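**Barkbridge shared workshop, arm build group**
Minutes, March 17, 2025
Chair: Decha Phetsri. Notes: Aqeel Gilani.

**1. Simulation, lid task**

Decha went through the lid-and-pot model. The arm comes in from the left and the lid starts beside the pot. Contact between fingers and lid is now computed at 3,000 steps per episode.
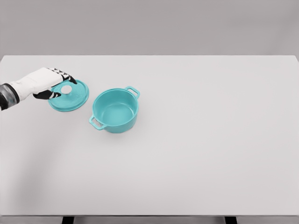
Aqeel asked whether the thumb position can be reached by the printed hand. Decha thinks so, but the tendon stop on joint 4 has to be filed back first. Pot handles stay in the collision model. Agreed to leave table height unchanged until the real bench is measured.

**2. Grasp approach**

Top-down approach discussed. Aqeel wants the fingertips to close on the raised center of the lid before any wrist rotation. Decha prefers a rim pinch. Both to be kept as separate config files.

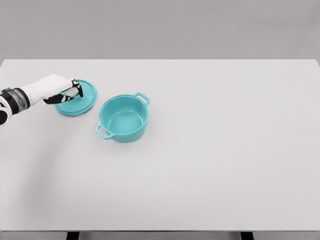 *Fig. 2. Simulated hand with fingertips on the lid, lid flat on the table.*

**3. Hardware**

Wrist bearing still has play. Replacement to be ordered from Boser. Forearm cable is 133 mm too short; Aqeel to splice. The Vesudska driver board stays on the bench supply for now.

**Actions**

- Decha: file joint 4 stop, commit both configs
- Aqeel: cable, bearing order, bench height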